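Turning the faucet off in sim: final report, Cuner project
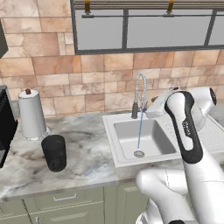
Group 5, Ellholm track. Submitted August 3, 2023.

What we wanted to know: does a policy trained on one kitchen layout still close the faucet when the layout changes? Short answer, partly. Longer answer below.

Setup. One arm, one task. The episode starts with the water running and ends when the lever has been pushed past the closed angle or time runs out. We kept the Wonau simulator defaults for friction, mostly becuase changing them broke the lever joint. Lever is small. Most of our trouble comes from that.

Data. 1248 demos total, all teleoperated in sim. We threw out the ones where the operator hit the faucet neck on the way in. After that, 620 left for training. That is a big cut and we argued over it. Kept it in the end, the bad demos taught the policy to bump the neck.

Method. Behavior cloning, images plus joint positions in, end effector motion out. We also tried a version with no joint positions. Worse, and much jerkier near the sink. Achterberg baseline was run with the same demos and same time limit so the numbers can be compared.

Results. Training kitchen: 92 percent success. New counter and wall textures, small drop. Moving the sink was the real problem, the hand goes to where the faucet used to be, then hovers. It does not search. Sometimes it drifts back and gets the lever anyway, we counted those as success if inside the time limit.

Failure types
Fingers stop short of the lever
Pushes the lever the wrong way
Gets there, slides off the tip

Sliding off was the most common one in the training kitchen. Stopping short was most common in the moved sink runs.

Things we would change. More sink positions in the demos, fewer textures. A wrist camera, the hand blocks the lever in our view right when it matters. Also log contact forces from the start, we only added that in November and the early runs dont have it.

Not done: real robot test. Code and the configs are in the Cuner folder, readme is out of date, use the one in the eval subfolder.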